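The Fridge Page: Clearing Out the Little White One

If you've been in the back kitchen at Grestden lately, you know the small fridge had become everybody's attic. I include myself in that! I had a jar of mustard in there that I'm fairly sure moved in before I did. So one morning in June I put on my oldest shirt, made a very large coffee and decided that I was going to get to the bottom of it, bottom drawer included.

For anyone who's new, we have two fridges. The big one by the window holds the lunches and the milk, and it mostly looks after itself because people open it fifty times a day. The little one was meant for overflow – party leftovers, extra drinks, the odd cake. Overflow is a dangerous word. Give people a shelf with no rules and they'll put half a lemon on it and walk away (I have been that person, and I've been the person scraping up the lemon, too).

I'd sent a note around the week before saying that anything without a name on it by ten in the morning was fair game. Three of you came by with bags, and thank you for that. The rest went by the sniff test. I won't list everything, but there were four kinds of salad dressing, a tub of something that had once been hummus, and a foil parcel I did not unwrap. Sauces seem to be the thing we all buy with good intentions and then use twice.

My one bit of method, if you can call it that, is that everything comes out before anything gets wiped. I used to clean around things, shoving the jars left and then shoving them right, and all I ever did was move the sticky ring to a new spot. Now I clear off the plastic table first and use that as my landing place, so I can see what's staying and what's going. It's a good height, it wipes down in a second, and it doesn't care if you set something drippy on it.
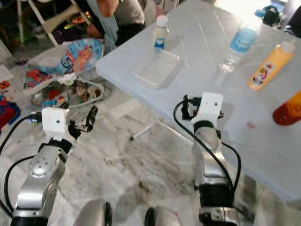

How long can food sit out while you clean a fridge?
Two hours at room temperature is the usual limit for anything perishable, and one hour if it's a really hot day, so put the milk, meat and leftovers in a cooler before you start and let the ketchup wait its turn.

I borrowed the cooler from the Pace storeroom, by the way, and it's back on its hook, lid and all. Two ice packs were plenty. I only had a handful of things that needed the cold, and those were in it before I'd even rolled up my sleeves.

For the wiping I go very plain. Warm water, a squirt of dish soap, a soft cloth, and then a second cloth with clean water so the next sandwich doesn't taste like lemon bubbles. For smells I add a spoonful of baking soda to the bowl. I know there are sprays, and I know some of you swear by the Sekitz one in the hall closet, but I find the scent hangs around longer than the smell I was trying to get rid of. Any glass shelf should have a little while to warm up before it meets hot water, by the way. I cracked one years ago in my first apartment and I can still hear the noise it made.

The corners take the longest. You know those ridges down the side walls where a shelf can slide in? Crumbs love them. An old toothbrush is the right tool, and so is a wooden chopstick with the cloth wrapped over the end. I went along every single one with the radio on, and it was a strangely nice half hour. The door seal got the toothbrush as well. If you've never looked inside the folds of a fridge seal, maybe have your breakfast first.

Then the putting back, and I've been strict! A bottle can stay, a covered container can stay, and anything that's there for "someone might want it" has to find another home. It's surprising how big a small fridge feels when you can see the back wall. There's room for a proper cake again. There's room for two, if we're careful and nobody buys the tall kind.

We've also kept it up on its bricks, in case anyone was wondering whether that was permanent. I like it up there. I can get a broom underneath, and when somebody spills a bucket (it was me, in March) the water has somewhere to go besides straight under the cabinet.
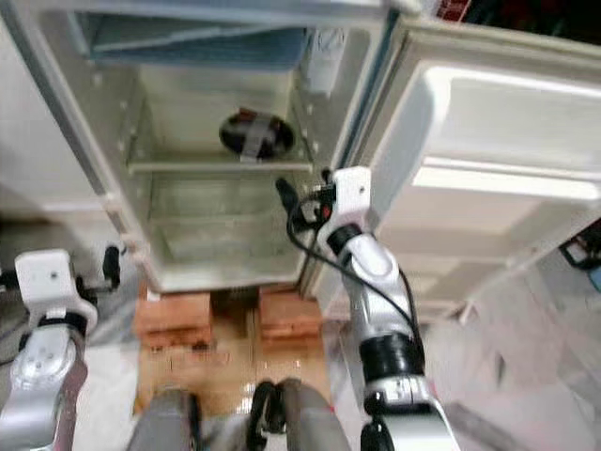
One reader over at Okham wrote in to say that bricks are fine as long as the fridge doesn't rock, and that hers hummed like a bus until she slid a folded piece of cardboard under one corner. She also thinks the front should sit a hair higher than the back so the door wants to swing shut by itself, and she checks hers with a glass of water on top.

I tried the glass of water the same evening and I'm happy to report that I stayed dry.

So, the rules from now on, and they're short. Put your name and the month on it. If it's open, give it a lid. If you finish the last of something, take the empty with you, please, even if the trash is all the way at the other end of the hall. I've left a marker and a roll of tape in the cutlery drawer, behind the big spoons.

I'm planning to do the freezer compartment next, once I've worked up the courage and found enough old towels. If you have any towels you don't love anymore, leave them on the chair by the back kitchen door. Faded is fine, and so are holes.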